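Venue Safety Checklist with Comments
Fillaston Hall, Brandville — concert load-in, main floor and stage
Date: 01/06/2019
Inspector: Griet Wuyts
Touring act: Gil Wanik

1. Exits and aisles
Exit doors open fully from inside: PASS
Exit signs lit: PASS
Aisle width at rear seating block: FAIL
Comment: The last row was set too far back. House crew to move it forward before doors. Recheck required.

2. Stage deck
Deck sections locked, legs braced: PASS
Edge marking visible from performer side: PASS
Stair rails fixed: FAIL
Comment: Stage left rail turns in its socket. Replace the pin. Do not tape.

3. Cables and floor coverings
Cable crossings in public areas ramped: PASS
Carpet edges flat where they meet hard flooring: PASS
Loose cable in work rooms kept off walking routes: SEE COMMENT
Comment: A black cable lying across a wood floor is a trip point whether or not the public has access. Route along the wall or cover it. Applies to all rooms in use on show days.

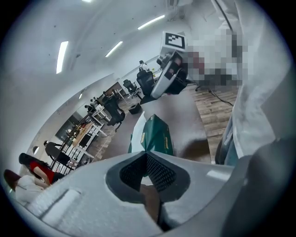
4. Overhead rigging
Load plan on site and signed: PASS
Secondary safeties on all fixtures: FAIL
Comment: 3 fixtures on the upstage truss had no safety bond. Tour electrician notified. Truss stays at working height until corrected.

5. Sound
Speaker stacks strapped: PASS
Hearing protection available at both entrances: PASS
Comment: Stock is low at the east entrance. Refill from the box office.

6. Crew areas
First aid kit sealed and in date: PASS
Walkways clear of cartons and packing: PASS
Closed shoes worn by load-in crew: PASS
Comment: 2 local hands arrived without gloves and were issued pairs from stores. Sign-out sheet completed.
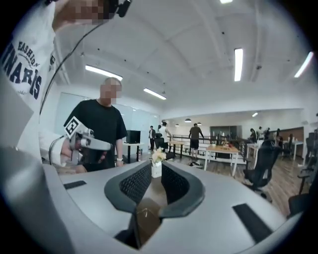 White T-shirt with "FASHION" and "NARIS" lettering.

7. Open items
Items 1, 2 and 4 must be closed and initialed before doors. Item 3 may be closed by the house manager. The stair rail socket itself is worn — full replacement is scheduled for July.

Result: CONDITIONAL
Signed: G. Wuyts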